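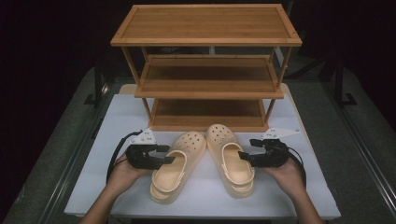 To: Fludent practice list
Subject: Re: Section 7, start state for paired-item tasks

The working group has reviewed the query from the Trullommont site and gives its reply below. The quoted text has been shortened.

> Section 7 of the good practice rules says that each episode must begin from "a defined start state." Our operators read this in two ways. One shift places both shoes square to the rack before every episode. The other sets them down by hand and accepts whatever angle results. Both shifts believe they are following the rule. In addition, the heel straps on our clogs are sometimes forward and sometimes back, and the task sheet does not mention straps at all. Please advise which reading is correct, and whether the 61 episodes recorded last week must be repeated.

The second reading is correct. A defined start state sets limits; it does not fix an exact position. For shoe rack tasks, the following applies:

- The rack is empty and stands at the back of the table.
- The pair lies side by side in front of the rack, toes toward it. Small differences in angle between the two shoes are permitted and should not be corrected.
- Straps, laces and other movable parts are set the same way on both shoes. Either setting is allowed for clogs, but it must be entered on the task sheet.
- Both hand-held grippers are open, one on each side of the pair, before the start signal is given.
- Cables run outward from the grippers and do not cross the shoes or the space between them.

Operators are reminded that a gripper may not touch an item before the start signal. If contact occurs, the episode is to be stopped and marked void. It may not be trimmed and kept.

The 61 episodes need not be repeated. Those in which the strap setting can be confirmed by review should have it added to the sheet. Any in which the two straps differ should be moved to the "irregular" folder and left out of the site total.

Udetti has asked whether the same wording may be used for gloves and other paired items. The group has no objection to its use on a trial basis. Ivanyshyn has raised a separate point about the room lights during evening shifts, and this will be taken up under Section 2.

The revised text of Section 7 will be sent to this list in June. Until then, sites should attach this message to their printed copy of the rules. Comments should be sent as replies to the list, with the section number in the subject line.

Fludent Working Group on Recording Practice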